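Storing a piano for two months between apartments

Posted by Nseir

I am moving from Porkell to Holtusix in July and the new apartment is not ready on time. The moving company offers to keep everything in their storage for 14 days without cost, and after this I must pay 731 dollars for each month. I have an old upright piano from 1944, it was restored and I am afraid for the wood. Is it safe to leave it in a normal storage unit, or should I ask for one with climate control? The company says both are fine, but they did not look at the piano.

Stikwood

I had the same situation with a cello and a cabinet. Please ask for climate control and ask them to write it in the contract – on the phone they promise many things. Also, the movers should wrap the piano in blankets first. Plastic directly on the wood is not good, it keeps the moisture inside.

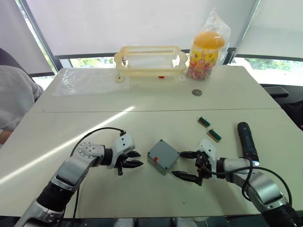
Holtusix, July

I want to add something about the price. When I arrived here, I compared 2 storage places near the train station and the smaller one was much cheaper than my moving company. You pay for one more trip with the truck, so please calculate this also. And wait some weeks in the new apartment before you call the tuner.

porkell_mover

just sell it and buy a digital one, moving a piano is always trouble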